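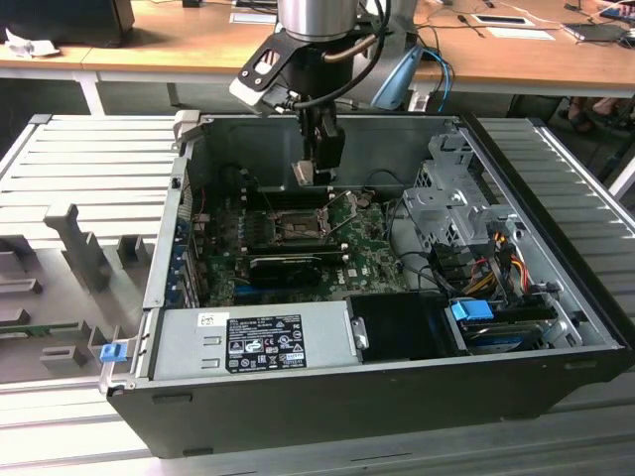 Robot arm above an open desktop computer

Print this page
E-mail this page

Search Jelico Community Help
Search in: All topics Small business High street and markets

Is a "meanwhile" shop unit in Willgate worth taking, or am I filling an empty window for someone else?

Gilberto Castaño

I sell reconditioned lamps and small furniture under the name Susance, mostly online and at fairs. The council and a managing agent called Honkanen are offering short lets in the old arcade in Willgate as part of a plan to bring people back to the town centre. It's being sold to us as free space. I have read the paperwork twice and I'm not convinced it's free at all.

What they say: no rent for the first six months. After that it's either a proper lease or you leave.

What the papers say, further in: a service charge of £50 a week, a deposit of £1000, and I pay for insurance and any fitting out. They can also ask for the unit back with two weeks' notice if a permanent tenant turns up. There's a line about "participating in the activity programme", which seems to mean staying open late when they ask me to.

The leaflet says the arcade gets 1400 visitors a day. I went in on a wet morning in November and there can't have been many more people than pigeons. I accept that one wet morning proves little, but I'd like to know where the number comes from before I plan any stock around it.

I work alone, so every day in a shop is a day I'm not repairing anything. Has anybody here done one of these? Did it lead to anything, or did you warm the place up for a coffee chain?

Jinfeng Tan

I did one for five months in a different town, so take this with that in mind. My view is that these schemes are run for the benefit of the landlord first and the traders a good way second. An owner with an empty unit may still have bills on it. Put you in there and the window looks lively, somebody else is keeping an eye on the leaks, and there's a charge coming in. I wouldn't call that wicked, but I wouldn't call it support for small business either, whatever the leaflet says.

Get these answered in writing before you hand over a penny:

Who pays business rates? "Rent free" says nothing about rates. You may well get relief as a small business, but you normally have to apply for it, and if you already have other premises it gets more complicated. Ring the rates office yourself. Don't take the agent's word for it.

What does the service charge cover? Mine was meant to cover heating in the shared parts. The shared parts were freezing.

Is the deposit protected in any way, and what can they take from it? These are commercial lets and the rules you may know from renting a flat don't apply. I lost a chunk of mine over "making good" a wall that had been bad when I arrived. Take dated photographs of every wall, the floor, the ceiling and the meter, and e-mail them to Honkanen on the day you get the keys.

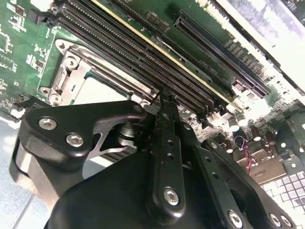

Then there is the notice period. Two weeks is very short if you've put up shelves and ordered stock for it. I'd ask for a month, and for no notice to be served in the run-up to Christmas. They may refuse. If they refuse, bring in nothing you can't carry out in a van in one afternoon, and don't spend money on a sign with the address on it.

On the visitor figure, ask how it was counted, on which door and in which month. If there's a car park behind the arcade then a lot of those people will be walking to their cars and back, and the same person gets counted both ways. A door counter has no idea whether anyone bought a lamp. The traders already in there will have a much better idea, so go and buy something small from one of them and ask. Do it when the agent isn't about.

Did it lead to anything for me? I picked up a few trade customers who still order, and I found out which of my things people would pick up and put straight back down. I didn't take on a lease afterwards. The rent they quoted was based on the street as they hoped it would be in a few years.

paintedgate

I think the post above is a bit gloomy. We had a unit in a scheme like this and loved it, met loads of people and the other traders were great. You won't know until you try!! Just go for it, the town needs people like you.

marrowandson

With respect to paintedgate, "the town needs people like you" is exactly what they tell you when they want you to work Saturdays for nothing. The town can pay for it if it needs it that badly.

Gilberto, do the sum on your own time. The charge is £50 a week, so you know that part. Now add what you'd have earned at the bench on each day you're sat behind a till, plus insurance, plus card fees, plus the electric if it's metered separately (ask). I'd bet the last one is missing from the papers. Whatever you come to, that's your real rent. 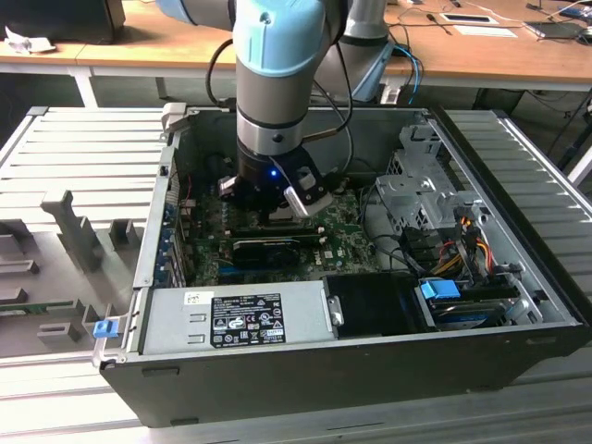 Another thing you could try is sharing. When I looked into ours there was nothing in the agreement against two traders in one unit as long as one of them signed, and we did alternate days. Check yours for a clause on sharing or subletting and get a yes by e-mail. It halves your days away from the workshop. The snag is that the one who signs carries all the risk, so have something on paper between you, even if you're friends. More so if you're friends.

And work out how you'd repair in the shop, if they'd let you. Some of these agreements say retail use only, and sanding or anything with fumes will be out whatever it says. Rewiring a lamp at a table in the window is a different matter and people do stop to watch. Whether they buy is another question – ours mostly wanted to tell me about their gran's lamp.

As for the late opening, I'd want it capped at a set number of evenings with the dates given in advance. "Activity programme" could mean anything.

Gilberto Castaño

Thanks all. I've written to Honkanen asking for the rates position, the electric and how the visitor number was reached. The reply covered the first two (I pay for the electric, marrowandson wins the bet) and for the third it said the figure was "provided by partners". I've asked which partners. I'm going to talk to the woman with the wool unit before I decide, and I've asked for the month's notice as well.

Jinfeng Tan

Put the notice question in the same e-mail chain as the rest, so it's all in one place if you need it later. And if they come back with "we're flexible", ask for that in the agreement too.

Page last updated 17/01/2024

Print this page
E-mail this page

Related questions
Can a landlord keep my deposit for marks that were there before?
Market stall or pop-up shop for a first Christmas?
Do I need my own insurance in a shared unit?
How do I apply for small business rates relief?
Arcade traders asked to open late – can we say no?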